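Travel Denials Legal Desk: where we are this summer
2018-08-18

Hi Musa,
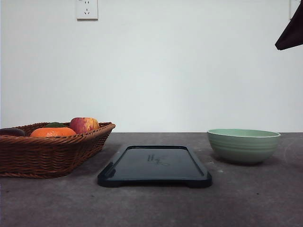 I know you wanted this in July, and I'm sorry it's landing late. We had three boarding refusals in one week and I spent most of it on the phone with airline counters — you can imagine how much writing got done!

So, the desk itself. We've opened 5 new cases since my last report, all people who had a valid visa in hand and were stopped before they ever got on the plane. Four of them were on their way to speak at public events. The fifth is a graduate student trying to get to her sister's wedding, and she's asked us to keep her name out of everything, so I'll leave it there.

Fares Zein has taken over the records requests (thank goodness, because I was getting badly behind). He's filed on every case and has answers back on two, both so blacked out that we learned the date and not much else. He's appealing both. Please don't expect news on those before winter.

Diễm Âu finished the know-your-rights booklet and I love it. It's short, it's plain, and it tells you what to ask the gate agent for in writing. We printed 500 copies and the Palalby office took most of them, so I'd like to move 3 percent of the travel line over to printing. Could you let me know if that needs a formal request or if an email will do?

The part that isn't going well is the consulate meetings. We promised you 4 and we've had one. Anas Aoun has written to the other three offices twice and gotten form letters back. He wants to try going through congressional staff instead, and I think he's right, but it's slow and it'll push that piece past the end of the grant year.

Tin-yau Huang is still sorting out the case database. The old entries came over with the dates scrambled, so I haven't put totals by country in this report. You'll get them in the next one, along with the receipts for the Jodum training.

Call me any afternoon if you want to talk through the budget change.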